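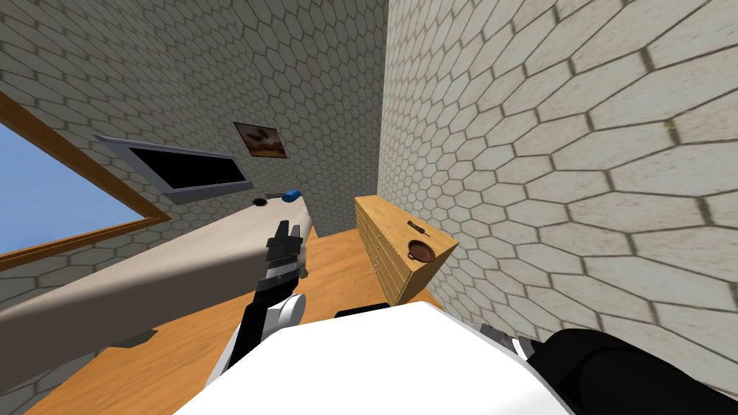
Maltari two-arm planner: three months on the tool bench

We use Maltari at Oosthuizen to rehearse bench clearing in simulation before the real arms get the job. Setting up a room took me 13 minutes. Fingers, drawers and small tools are all modelled well enough to plan a reach.

The change for staff is in the shifts. Bongani Msimang used to put tools away until six — now he checks runs and goes home at four.
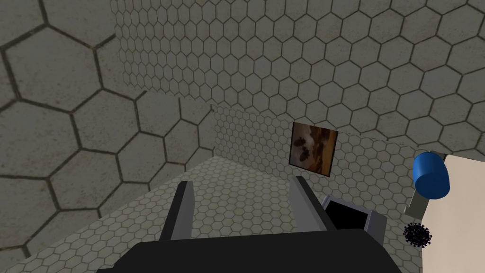

He misses the bench a bit, and says so. Of 164 rehearsed runs, 157 needed no correction from him. Round items still cause most of the trouble, and the manual is thin on them. I would buy it again.

Dineo Mokgethi

Related reviews
Panard gripper pads
Clasthorpe bench stools
Wall racks for small workshops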